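small rooms talk - notes, v.3
30 min slot incl. questions. water. phone OFF

Start: hi, thanks for having me, thanks Archie for the intro (if he does one, if not say who I am)

Opening story. My first apartment, the bedroom where the door hit the bed. Lived there three years. Painted it four times. Color was never the problem. Wait for laugh, move on if none

What I want them to leave with: decide what the room is for, then measure, then buy. In that order. Say it again at the end

PART 1 - measuring
- everybody measures the floor. Hardly anyone measures the door swing, radiator depth, baseboards
- the Geddes job. Client ordered a couch, couch lived in the hallway till August. Don't name the store
- paper on the floor trick. Newspaper, tape, walk around it for a weekend. Free
- leave 30 in. to walk through if you can, 24 if you're desperate
- ask: who here has sent back a piece of furniture? hands

PART 2 - light
- one ceiling light = flat room. Two or three lamps, different heights
- warm bulbs in bedrooms. Same bulbs in the same room please!!
- curtains: hang the rod wide, past the window on both sides, so the fabric sits on the wall and not on the glass
- mirror across from window, yes it's old advice, still works
- Alistair Haldane's kitchen, the one with no window at all. Under cabinet strips, pale counter. He still sends me pictures of his toast. keep short

PART 3 - storage
- go up. Shelf above the door, everyone forgets that wall
- closed storage for ugly stuff, open for the stuff you like
- the Dustano shelves: cheap, fine, but anchor them. ANCHOR THEM. say it twice
- bed drawers vs bins under the bed. I like bins. Drawers need clearance and people forget (back to measuring)
- don't buy baskets first. Tidy first, baskets after

skip to here if under 10 min left

PART 4 - walls
- busy wall in a narrow room: brick, bold paper, paneling. Can be great, can close in on you fast. Try it on one wall and live with it a month
- ceilings. Dark ceiling is a real choice, not a mistake, but you need lamps or you'll feel it at 6 pm in winter
- art: one big piece over nine litle ones, in my opinion. People will argue. Let them

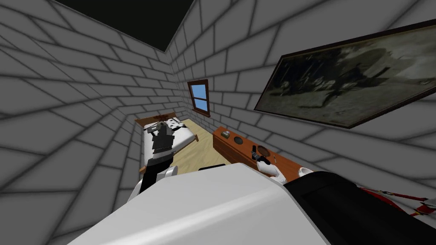

Slide 14: Narrow room render. Pale gray brick, black ceiling, one small window, big framed picture up high on the right.

- ask them what they'd change first. Take two answers, no more
- my own answer: bring the picture down. Center at eye level, 57 to 60 in. off the floor. Most people hang too high
- then the ceiling. I'd try white before touching anything else. Somebody will say keep the black, fine
- window: leave it bare or one plain shade, no heavy drapes on a small window

Money slide - quick. Paint, bulbs, one rod, hooks. Cloka bedroom came in under budget becuase we kept the dresser and only swapped the knobs

Wrap: what's it for, measure, buy. Handout is by the door, has the tape trick and the clearance numbers on it

Questions I'll get
- rugs? bigger than you think, front legs on
- renters? removable hooks, lamps, rod swap, keep the old rod in the closet
- Sketari paint any good? haven't used it enough, say so
- kids sharing a room? long answer, catch me after

get clicker back to Archie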